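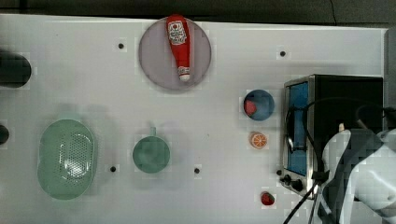
Search this site Search Menu

# Stutthorpe Kitchen Set

Robotics club project, spring term. Maintained by Anum Jatoi.

## What it is

604 recorded arm runs on a white tabletop with kitchen things: plate, ketchup bottle, colander, cup, bowl, toaster oven, a bit of food. Each run has joint positions, an overhead view and a one-line task name.

## Before you trust it

- The poster says 600 runs. Use 604, and read the log first.
- 80 runs are marked "success" by the same student who drove the arm. I would not quote a success rate from that.
- Only 2 operators. Whatever a model learns here may just be their habits.
- One table, one oven. Claims about "general kitchen skills" don't belong in your report.
- The Carkham split shares layouts with training. Good scores on it mean very little.

## Files

runs/ (all recordings)
splits/carkham.txt
log.csv (typed by hand, has gaps)

## Still open

The Bukhari baseline was never rerun after the November relabel. Please don't cite it until somebody does.

Filed under: Student Projects, Robotics, Datasets

We use cookies to improve your experience. Accept Decline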